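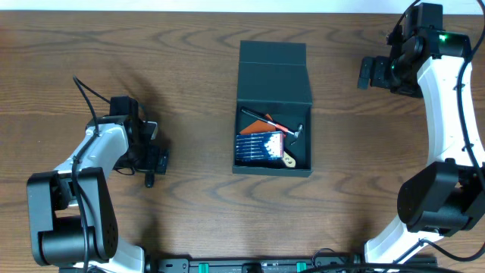 How do you stop two arms on one table from running into each other? Give each arm its own half of the table in software, and let only one of them enter the middle at a time.

I've been asked that one a lot, so I'll write up how the build is set up now. Saturday, October 1, 2022. Long thread.

The arms are a pair. Same joints, same grippers, bolted to one black rail along the front edge of the table. The first version had them clamped to the wood separately. Every time somebody leaned on the table I had to measure the spacing again.

The rail came from Carvalho, the metal shop two streets over. Laurinda Morais cut it for me and drilled it. I drew the holes wrong on one end and she caught it before the drill did.

Total spent on brackets, rail and screws so far: 400 dollars. That leaves out the arms. I bought those used from Tuncay Tatlı and he gave me a good price, so the number wouldn't help anyone.

Software is a fork of Bondby. I stripped out the parts I don't use and added the lock for the middle zone. An arm asks for the zone, gets it, does the move, gives it back. If it holds the zone for more than 20 seconds it gets told to lift and go home.

The lock is dumb and I like it that way. Rianne De Smet wrote a planner that lets both arms work in the middle together. It's better than mine. It also takes a lot longer to debug when something goes wrong, and I work on this in the evenings.

Current job is the tool box. Dark gray, hinged lid, sits open between the two arms with a small hammer and a blue package in it, plus a couple of smaller things. Goal is to take everything out, put it back, and close the lid.

The hammer is the hard one. Thin handle, all the weight in the head. Pick it up by the middle of the handle and it swings. I moved the grasp point toward the head and slowed down the lift.

The blue package is easier to grip but it's wide for the box. It has to come up level or the corner catches the wall. I'm thinking of using both arms for that one, which means changing the lock. Not this week.

The lid stands up behind the box when it's open, so neither arm can come in from the back. All approaches are from the front or the sides. I put the lid into the collision model as a flat plate and made it a bit thicker than it really is.

Cables. I lost most of March to cables. The one going up each arm needs enough slack at the wrist for a full turn, and then the slack wants to hang in front of the gripper. I leave a loop over the top and tie it lower down on the link.

Yen-ting Chou asked what the workshop thinks of the noise. It's quieter than the band saw. The fan on the power supply is the loudest part. I have a Uvton one on order that should be better.

Logging: I save joint positions and gripper state for every run. 900 runs saved as of this morning, a lot of them short and bad. I keep the bad ones – they're the ones I go back and look at.

Hideaki Kobori is printing new finger pads for me, softer and a little longer. If they hold up I'll post the file on Plitance with the rail drawing. The corrected drawing.

Next is closing the lid. One arm pushes from behind the top edge, the other holds the box still so it doesn't slide. I have 5 waypoints written down for the pushing arm and haven't run any of them yet. Will add to this thread when I do.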